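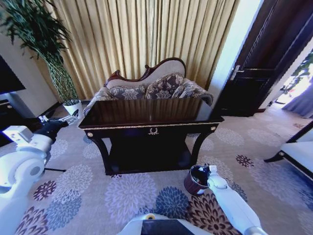 Pre-purchase inspection checklist: two-armed mobile unit for guest lounges
Site: Borodside, ground floor lounge and the room next to it
Unit: Grandow, on trial from Tondura
Date: 2021-09-21
Filled in by: Silvan Mayrhofer
Copy to: Rigoberto Londoño (budget)

Mark each line Pass, Fail, Open or N/A. Comments go under the line. Please don't mark something Pass on the strength of the brochure. If we haven't tried it or measured it ourselves it is Open.

SECTION A. THE ROOM

A1. Floor surface suitable for wheels
Open. Carpet wall to wall, patterned with large flowers. Tondura's sheet says "all common indoor floors", and I would like that put in writing with the word carpet in it. Also ask what a busy pattern does to whatever the unit uses to find things on the floor. The salesman said "nothing at all" rather quickly.

A2. Clear width at doors
Pass, with the door fully open. With the door only ajar, Open. It has a lever handle, and I was told the arms can manage lever handles. I asked for that to be shown and was offered a video of a different door.

A3. Loose cables and rods on the floor
Fail. One thin dark line trailing across the carpet under the left arm. Whatever it belongs to, it can't be there when guests are about. Needs tying back or taking away before the next visit.

A4. Furniture that can be marked or knocked
Open. The console table is the worry: glossy top, gold trim, curved legs, a low shelf close to the floor. A base that stops a hand's width late will find one of those legs. The settee behind it has carved wood on show as well. Get a figure for stopping distance, on carpet, with something in the gripper.

A5. Plants and supports
Open. The tall one by the left wall has long leaves that come well out of the pot and stems through a woven lattice. An arm passing there could snag. Either the plant moves or the unit is told to keep away, and I'd want to know who does the telling and what they charge per visit.

A6. Sunlight
Open. The curtains at the back light up bright yellow when the sun is on them, and the table top throws the folds back like a mirror. Cameras may not care. Ask for a trial at midday and one after dark, same task, same route.

SECTION B. THE UNIT

B1. Emergency stop reachable by a seated person
Fail. I could reach it standing. Rigoberto, sitting, could not.

B2. Pinch points at arm joints
Open. Joint housings are rounded and I found no sharp edge on the outside. I haven't put a finger near a moving joint and don't propose to. We need the test report, the full one, with the force readings.

B3. Holds a light bin without crushing or dropping it
Pass for an empty one. The small dark red wastebasket with a black liner was lifted just clear of the carpet and held there. Repeat with a full liner, and again with a half cup of tea in the bottom, which is how bins come in real life.

B4. Puts the bin back where it came from
Open. Not tested to my satisfaction. "Near enough" was the phrase used by Tondura. Near enough to a table leg is a scratch.

B5. Second arm kept out of the way while first arm works
Open. Both arms were out over the carpet at the same time, with the left one pointing in towards the plant pot. I'd like to know if it can be parked for one-handed jobs. If it can, why isn't that the normal setting?

B6. Screen readable
Open. It sits on top of the body. Fine for someone tall. Not checked in full sun.

B7. Battery life as stated
Open. Stated: 8 hours. Stated by the people selling it. I will bring a clock.

SECTION C. MONEY

Rigoberto, this part is yours but I have put my oar in.

C1. Rental price for trial agreed
Pass. 900 a week, two weeks, delivery included. Collection is not mentioned anywhere, so please get that added before we sign for the second week.

C2. Purchase price fixed
Fail. We have a range. A range isn't a price.

C3. Spare parts listed with prices
Fail. The only line filled in is gripper pads at 89 a set. No word on how long a set lasts. If they go every month that is a running cost, and it belongs in the yearly figure with the service plan.

C4. Service plan
Open. Response "normally next working day". Normally needs crossing out. We were caught by the same wording with the Maillard floor scrubber in August and it sat in the corridor waiting for a belt.

C5. Insurance told
Open. Letter drafted, not sent. They will ask about B1 and B2, so sort those first.

C6. Hours saved
Open. Tondura's sheet counts bins, cups, cushions and "light tidying". I have seen a bin. Please don't put any saving into next year's budget on the other three. And take off the time of whoever has to stand beside it, which during the trial was me, all morning.

C7. Cost of changing the room to suit the machine
Open. Not on anyone's sheet at all. Moving the plant, shifting furniture, possibly a door holder. Small sums, but they are ours.

SECTION D. BEFORE ANYONE SIGNS

D1. All Fails cleared and rechecked by the person who failed them
D2. Full bin test done, in this lounge, on this carpet
D3. Stopping distance in writing
D4. One firm price, with spares and collection
D5. Name and phone number of a customer who has had one for over a year. Not a showroom.

Result: NOT ready to buy. Second week of rental may go ahead if A3 is dealt with and the lounge is closed to guests while the unit is switched on.

Comment from R. Londoño: Agree on C2 and C3. I think you are being hard on them over A6, but leave it in. I will ring about collection.

Reply, S.M.: Leaving it in. Ask them about the door while you're on.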